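Equipment Review: Cumov Two-Compartment Picking Bin and Dress Pack Kit

Prepared by Trygve Rustad, Automation Workshop, Midtbø Technical Institute
Date of issue: 2020-01-03
Supplier: Zanside
Unit reviewed: one kit, purchased at the list price

Purpose of the review

The Institute operates a single bin-picking cell, built on a KUKA arm and used for instruction and for handling trials with mixed parts. The cell had been running with a plastic tote and a cable arrangement assembled on site, and both had reached the end of their useful life. The Cumov kit was selected as a replacement. This review records how the kit was installed, how it has behaved in use, and what maintenance it requires. It is intended for other workshops considering the same purchase.

Contents of the kit

The kit consists of a gray metal bin with a fixed sloping divider, a set of cable fasteners, a length of protective sleeve, and a printed setup sheet. Clamps are not supplied. The bin weighs more than its catalog photograph suggests and should be lifted onto the table by two persons. The setup sheet is clear on the mechanical work but says little about teaching positions, and the parts list omits the sleeve entirely.

Installation

Installation took 74 minutes, of which 36 were spent on the cables. The work was carried out by the author and Ottar Lindqvist with the arm powered down and locked. The bin was placed on the table first, squared to the arm base, and clamped at the rim. Its outline was then transferred to the cell drawing so that the position can be restored after cleaning.

The existing cable bundle was removed from the arm, inspected along its full length, and refitted with the new fasteners. Sufficient slack must be left at the loop for the wrist to complete its full rotation. On the first attempt the loop was too short — the bundle pulled tight at the far end of travel — and one fastener had to be moved. The correction was simple, but the setup sheet should give a minimum loop length, and it does not.

Once the bundle had been secured, the arm was jogged by hand at reduced speed through every corner of both compartments. The safe approach height was set above the divider, and the tool center point was checked again before any automatic cycle was permitted.

Performance in use

The cell has completed 2000 cycles with the kit in place. The wide compartment accepts awkward items well, including crumpled foil, a long green block with a bumpy surface, and an oval metal vessel that takes up a good share of the floor. The gripper can be brought in over the divider side without difficulty. The slope of the divider helps here, as a vertical wall would leave less room for the fingers.

The finish is the weakest point of the product. The floor of the wide compartment is heavily scratched, with cloudy patches, and the pale surface on the divider gives way to darker metal along a ragged edge. None of this affects the strength of the bin. It does alter the way light falls on the floor, and workshops that rely on a vision system should expect to repeat their exposure settings from time to time.

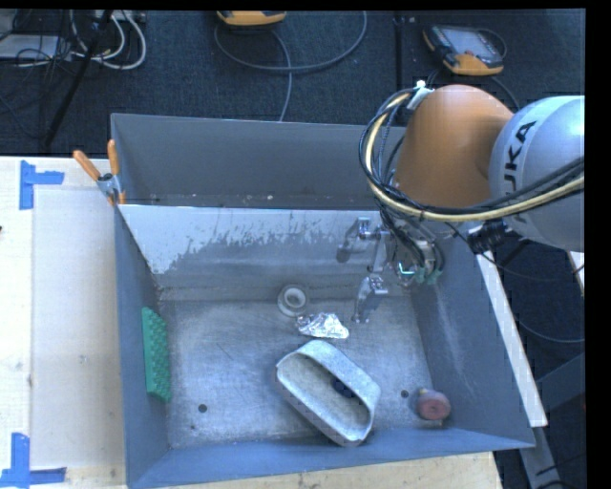
Maintenance

The following routine has been adopted for the cell:

Check the rim clamp for tightness before the first cycle of each shift.
Empty both compartments and wipe the floor with a dry cloth. Particles tend to collect at the lower edge of the narrow compartment.
Inspect the cable loop for rubbing, particularly where it passes beneath the arm.
Confirm that each fastener is closed and has not moved along the bundle.
Jog the gripper to the taught approach height and compare its position with the cell drawing.

Fasteners are treated as consumable items. Of those supplied, 2 have been replaced, both from the section nearest the wrist. Zanside delivered the spares promptly, although the order had to be placed through its distributor, Dinamgate, which added an unnecessary form.

Assessment

The Cumov kit is solid, quick to install and suited to a cell that handles mixed objects. It is recommended for teaching and trial work. It is not recommended where a uniform floor surface is essential, unless the buyer is prepared to refinish the metal. The supplier has been asked to revise the setup sheet and to state the loop length. The bin will be inspected again in March, when the floor and the divider will be measured for wear.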